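Kostura open day: garment handling in a home setting

The manipulation group at Kostura opened its data collection sessions to outside visitors on August 4, 2024. Attendance was by sign-up. Most of those who came were from small integrators, plus a party from Royer, which runs textile sorting lines and has asked for home-laundry data since May.

Leidy Huamán gave the introduction. The group records people folding and moving clothes with hand-held grippers, then uses the recordings to train policies for a two-finger arm. The operator does the work and no arm is present in the room. Visitors were shown the session sheet first: garment type, surface, start state, end state, operator initials. A batch closes at 200 accepted episodes. The current garment batch is planned at 375 because of the extra start states requested by Royer.

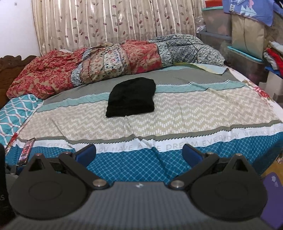 Sibusiso Tshabalala then covered rejection rules. An episode is dropped if both fingertips leave the view during a grasp, if the operator's free hand touches the garment, or if tracking is lost for longer than 2 seconds. Tracking loss is the usual cause - fast wrist turns close to the body account for most of it. Operators are told to slow the turn and leave the rest of the motion alone.

Several visitors asked why the sessions are not held on a plain lab table. Tshabalala's answer was that the first batch was, and the policy trained on it did poorly on printed fabric. Beds also deform under the garment, so the height of a grasp point has to be found each time. 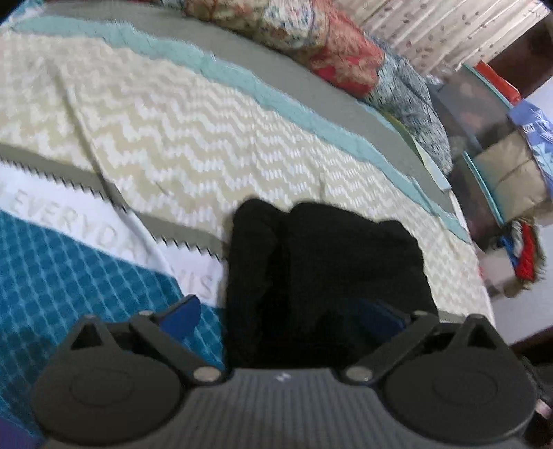 Dark garments took up most of the question period. Edith Flores, who handles labeling, explained that fold edges on black cloth often have to be marked by their outline, since shading inside the garment gives the labeler little to go on. A deep fold still reads well enough, as with the black bundle on the zigzag sheet, where one crease splits the cloth into a narrow part and a broader one. The lower part of the same bundle is almost solid black, and a fold line there would be left unmarked. The labeling guide allows this. A missing mark costs less in training than a wrong one.

Josphat Muriithi closed with the file format and the export tool, Suvia, now on version 2. Slides are available from Erzsébet Orbán at the Kostura front office. Requests for sample episodes should name the garment type and the surface.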